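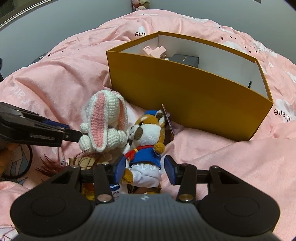 **TALK NOTES / GRIPPER COMPARISON**

Slides are in the shared folder, clicker is on the left side of the lectern. Don't read this out word for word, you always do and it goes flat.

## Opening (keep it short)

Hi everybody! So I spent most of the spring picking up other people's stuff with hand-held grippers, and I'd like to tell you which ones I liked, which ones I swore at, and what I'd do over.

Leave the bed slide up while I talk. Let people look at it. Mention that it's the view you get from the gripper's own camera, so the two blue pads closing in on the red panda guy are pretty much what I stared at for weeks. The other gripper is coming in at the bunny from the left.

Ask for hands: who here has tested a gripper on anything softer than a foam block? (At Lomstead I got four hands. If it's a bigger crowd, wait a second longer, people are shy.)

## Why I quit testing on the bench

I started on a table with a nice flat mat, and everything looked great. Every gripper I tried did fine on blocks and cups, and my comparison chart was so boring I couldn't have picked a winner if you paid me. Then I moved over to a comforter, all lumps, and the chart fell apart in a day!

Things to say about bedding:

- It moves when you push on it. You come down a little low and the whole hill comes with you.
- The fingers pick up fabric along with the toy. Point at the right pad on the slide, there's a strip of pink between it and the panda's trousers. I got very attached to that gap. When I lose track of it I end up pinching blanket.
- Nothing sits level, so the angle I practiced on the last grab is no use for the next one.

(If somebody asks why not just use a tray: I did, it's in the backup slides, go to the one marked Flavard.)

## The three setups

Go slow here, last time I rushed and had to come back to it in Q&A.

**Illo.** Parallel jaws, hard rubber tips. Lovely on boxes. On plush it either slides off or squashes the thing flat, and I could never find the in-between. I really wanted to like it, it's so light on the wrist.

**Ngô.** Long thin fingers, very good at getting under stuff. My favorite for anything small and flat. The trigger is stiff, though, and by the end of a long session my aim was going and so was my mood.

**The linked-finger pair.** The ones on the slide. Wide body, round pivots, fingers that swing up and in. They're chunky, and I grumbled about that for the first week, because the body fills up so much of the bottom of the view. You can see how one finger sits right over part of the Vaseline container. But the soft stuff! Plush was where they pulled ahead, and it wasn't close.

Numbers slide: 1,555 grabs logged over the whole comparison, 994 of them on soft objects. Say out loud that these are totals for all three setups put together. Somebody always writes down 994 as a success count and then emails me.

## Ears, tags and other trouble

This is the fun section, relax.

Crochet is its own animal. With a ribbed, hand-made kind of surface like the bunny's, a finger tip can catch in a stitch and you've got a grip you didn't mean to have. It looks like a win in the log and it isn't one. I ended up adding a "snagged" column to my sheet in May, and I wish I'd had it from the first day.

Long ears. Do I grab the ear or the body? I told myself body only, always. Then I watched my own recordings and, well, lots of ears.

Clothes. The panda has the full outfit on, blue top, red neckerchief, little cap, white trousers. Gathered cloth gives the pads something to bite, but then it's the clothes I'm holding and the toy swings around underneath. Going in low on the body, pads on opposite sides, has been my best bet.

Hang tags. I leave them on. They stick up, they block the view from one side, and homes are full of them.

Little stringy things: charms on cords, feathery strands. I don't score those with the linked fingers. Ngô territory.

## Two hands or one

I went back and forth on this. With one gripper, I pushed toys around the bed a lot. With a second one steadying things, the pushing mostly stopped, but then I had two views to line up and two sets of fingers that wanted to be in the same spot.

What I settled on: left gripper touches first and holds still, right gripper does the moving. Swap roles after six grabs or your hands get lazy. If you try it and hate it, tell me, I'd love to hear how other people split the work.

## Camera stuff (cut this if running over)

- Mount looking down the fingers, always. I tried one off to the side and couldn't judge depth at all.
- Contrasting pads are a gift. Blue on a black gripper is easy to find in every recording, even in bad light.
- Printed bedding: I worried the lettering and the hearts would throw off the tracking. It did better there than on my plain gray sheet, so please bring me your loud comforters.
- Open boxes are handy to have next to the work. They give you a straight edge to check drift against, and later on they're your drop-off. The yellow one is my regular.

## Wrapping up

If I were buying again tomorrow, linked fingers for the soft work and Ngô for small flat things. Illo goes back in its case until I do the kitchen round.

Sheet and scoring rules are on the last slide, leave it up during questions.

Bring: adapter, water, spare pads, the bunny (people like to hold the bunny).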